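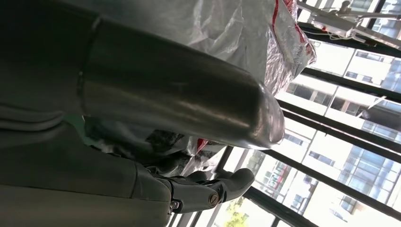 4.2 Transfer of the schools, first phase

The handover of the Godinho network to the state-backed Vastholm foundation was agreed at ministry level in August, but the agreement says very little on how a campus changes hands. No inventory annex. No timetable for staff contracts. Our interviews (n = 5 campuses, 4 of them secondary) suggest that local officials filled the gap themselves, and differently each time. Furniture and books moved without much argument; the contested items were things with resale value, eg. kitchen and laboratory equipment, down to stainless steel cylinders with a domed end. Two campuses listed such items under "fixtures", one under "movables", the others not at all. The classification mattered — fixtures went with the building, movables stayed with the outgoing operator until a court said otherwise.

Figure 3. Stainless steel cylinder, rounded end at right, with a gray gripper beneath it.

Parents had other concerns. Fees first, then language of instruction, then whether diplomas already issued would still be recognized abroad. Of 3,550 pupils enrolled across the network before the transfer, 349 had left by the start of the new term, mostly from the upper grades (see Table 2). Cieślak reads this as a political exit. We are less sure: the fee schedule was published very late and several families told us they simply could not wait for it. Both may be true, our data do not separate them.

Teachers. Foreign staff on the old operator's permits were given until the end of term to reapply through the embassy. Most did not. Local staff were kept on, at the same pay, but with the contract now naming Vastholm as employer and a clause on "conduct consistent with bilateral relations" that none of the teachers we spoke to could define. Zabala and Daher report a near identical clause in there study of the Meka schools, where it was never invoked as far as they could establish.

The host goverment's position shifted over the period. At first closure was ruled out, then the permits lapsed, then the foundation was invited in. Officials described this to us as continuity. Opposition members called it a foreign dispute settled on domestic ground — the phrase recurs in the debate transcripts, from both sides of the chamber. We return to the court challenge, still pending at time of writing, in section 4.3.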